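Bimanual rail and rod task: how strict are you about start poses?
Board: Data Collection > Two-arm cells

kriquelme_n
Posts: 100
We are 300 episodes into a two-arm set and I want to settle a protocol question before going further. The cell is a standard enclosed one, extrusion uprights, patterned lining on three sides, two six-axis arms on a shared front rail, parallel grippers. Objects are a black slotted rod and a metal slide rail with a channel along its length. The right arm picks the rail by one end, the left arm picks the rod, they meet over the middle of the floor, and the episode ends when the rod is seated in the channel.

Current rule is that both parts go down within a hand's width of center, any yaw, not touching. Yetunde Yusuf wrote that rule for our single-arm sets and we carried it over without much discussion.
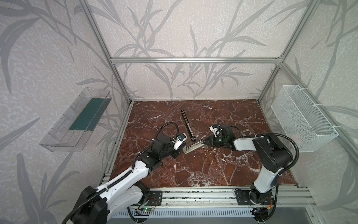
The trouble is that "any yaw" produces a lot of starts where the two parts are near each other and nearly crossed. Operators then improvise. One will regrasp the rail, another will push the rod clear with a closed gripper, a third will just wait with one arm parked until the other is out of the way. All three strategies end in a valid success. The policy trained on the first 300 does a bit of each and stalls between them.

Options as I see them:
1. Restrict yaw so the parts start close to parallel.
2. Leave starts alone and fix the strategy in the operator sheet.
3. Leave both alone and collect more.

Interested in what people have done on similar tasks.

bidgate_ops
Posts: 19
Option 2. Write the strategy down and reject episodes that don't follow it. We had the same stall on a connector task and it went away once every operator used the same arm order. Start poses were not touched.

e.olatunji
Posts: 300
Disagree with bidgate_ops in part. Rejecting on strategy after the fact is expensive, and you throw away recoveries, which you will want later. I would tag instead. Add a field to the episode record: regrasp, push, wait, direct. Train on direct plus one other and see whether the stall is still there. If it is, the problem is somewhere else and you have saved yourself a recollect.

Also, what is your action chunk length? A stall between modes with a short chunk is a known pattern. The policy recommits at every step and never gets far enough down either branch to leave the ambiguous region.

kriquelme_n
Chunk is one second of actions. I can double it without changing anything else.

Tagging 300 episodes by hand is a day of work for one person. Acceptable.

e.olatunji
Do that first then. Cheaper than recollecting.

chonda_k
Posts: 7
Kazuhiro Honda here, Leka group. Two points.

First, the rail is a reflective part on a floor with thin white veins in it. Check whether your wrist cameras can find the edge of the rail at all yaws before you blame operator strategy. On our cell the edge disappeared against light streaks at certain angles, and the policy hovered. From the logs it looked exactly like indecision between two plans. It was a perception problem. Plot stall rate against rail yaw. If there is a band, you have your answer.

Second, do not restrict yaw. You will get a good number on your own eval and a bad one the first time someone else sets the parts down.

kriquelme_n
Fair. The floor sheet is reddish brown and the veins are fine, but there are a lot of them. We swap floor and wall prints every 100 episodes, so I can split the stall plot by print too. The current wall print is large gray stalks on off-white and I have not seen it cause trouble, though the wrist cameras do see a fair amount of wall on approach.

bidgate_ops
Swapping every 100 is too slow if you are also changing operators on the same boundary. You can't separate the two.

kriquelme_n
We do change operators on the same boundary. Noted.

chidubem_okonkwo
Posts: 100
Going against the thread here: I would restrict yaw, at least at first. Curriculum by start pose worked for us at Lerano. First block near parallel, second block up to 45 degrees, third block anything. The operators get their technique consistent on the easy block and keep it on the hard one. With random yaw from day one, each of them invents a private technique in the first hour and then never drops it.

Honda's objection only applies if you stop after the first block.

chonda_k
It also applies if the blocks are unequal, and they always end up unequal. The easy block is quick to collect, so it is the one that gets finished. I have inherited two sets like that.

chidubem_okonkwo
Then set the block sizes up front and don't train until all three are in. That is a scheduling matter.

skillville_tess
Posts: 19
Hardware question, as I have not seen it come up. Do you have slack in the conduit loop at the wrist? With a crossed start the arm has to roll the wrist a long way to line up with the rod, and if the cable starts to pull, operators feel it on the leader side and avoid those poses without knowing they are doing it. Your dataset then has a hole where the hard yaws should be. We lengthened the loops and the wrist roll histogram filled in on both ends.

kriquelme_n
Loops are generous on both sides, the right one especially. I have not looked at the roll histogram. Will pull it along with the yaw plot.

e.olatunji
One more for the list. Where does the second gripper sit while the first one is grasping? If operators hover it close to the parts, it is in view of the other wrist camera during the grasp, and in some episodes it will be occluding the target. Pick a standby pose and put it in the sheet. We use a hand's width above the floor, fingers open, on its own side of center.

bidgate_ops
Seconded on the standby pose. That one I would reject on.

kriquelme_n
Plan for now:
- tag the existing 300 by strategy
- stall rate against rail yaw, split by floor print
- wrist roll histogram, both arms
- double the chunk and retrain on direct plus wait
- standby pose goes in the operator sheet from the next session
- operator changes moved off the print boundary

Yaw stays unrestricted until the plots are in. If Honda is right about the band, I will try a matte tape on the rail, though I would prefer to keep the part stock.

chonda_k
Don't tape it. Change the wrist exposure. Tape changes the grip width and the fit in the channel, and you will have two different parts in one dataset.

kriquelme_n
Agreed, exposure first. Will post the plots Friday.

chidubem_okonkwo
Post the block of near-parallel starts separately if you can filter for it. I would like to see whether the strategies still split three ways there.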